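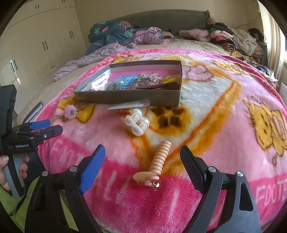 Workshop notebook, Selwood Room
Jun 22, 2023
Entry by Themis Theodorakopoulos
Subject: sorting of small hair accessories, first pass

Purpose. To settle the order in which mixed hair accessories are taken out of a shared box and returned to it, and to record which kinds need separate packets. The work continues the drawer trial recorded by Aidan Corrigan and uses the same categories wherever they still apply.

Surface. The sorting was carried out on the bed, on the pink blanket with the yellow cartoon animals. A soft surface is to be preferred for this work. Small clips dropped on the desk during the drawer trial traveled as far as the floor, and two hours were spent recovering them. The drawback is that the printed pattern competes with small items, and anything yellow or pink should be checked for before the blanket is folded.

Container. Shallow open box, pink inside. The low walls allow everything to be reached without tipping. The Trulleto tray has been set aside for the present. Its compartments are too narrow for claws of ordinary size.

Categories, as revised:

Pins. Thin dark hairpins remain in their clear packet. They are not to be emptied into the box under any circumstances, as they slide beneath everything else.

Metal clips. Silver clips may lie on top of soft bundles for the time being. A card to hold them has been requested from Sheehan.

Claws. The pearl-style claw is kept outside the box until last. Its teeth catch on wrapping and on fabric. It should be stored closed, with nothing threaded through it.

Coils. The beige coil with the oval ornament and the small gold-colored clasp is treated as a category of its own. It should be laid flat and never stretched around other items. Mr. Corrigan proposes hanging coils from a hook. I have no objection, but the hook in the closet is already in use for belts.

Soft and fuzzy items. The pink fuzzy ball is to be kept apart from anything with teeth. A cloth pouch would serve.

Wrapped items. Wrapping is retained until the item is first worn. The glossy white rolled piece and the yellow piece both fall under this rule. Clear wrapping makes labels unnecessary.

Unassigned. The long dark maroon piece has no category at present. It may stay along the wall of the box, where it takes up little room. To be discussed.

Materials. Small resealable packets, pack of 200, from Skidlow. The larger pack of 900 was considered and declined on grounds of storage. Stock after the drawer trial stood at 87 packets, which is sufficient for the present work.

Observations. Sorting by kind is quicker than sorting by color, and the result is easier for another person to follow. Color sorting was attempted in the drawer trial and produced disputes over beige, cream and gold. Loose sheets of clear plastic should be put to one side as they come up, and checked on both faces for pins before they are discarded.

Outstanding:
Card for clips (Sheehan).
Decision on hook or flat storage for coils (Corrigan).
Pouch for fuzzy items.
Category for the maroon piece.
Full review of the box and the drawer together in October.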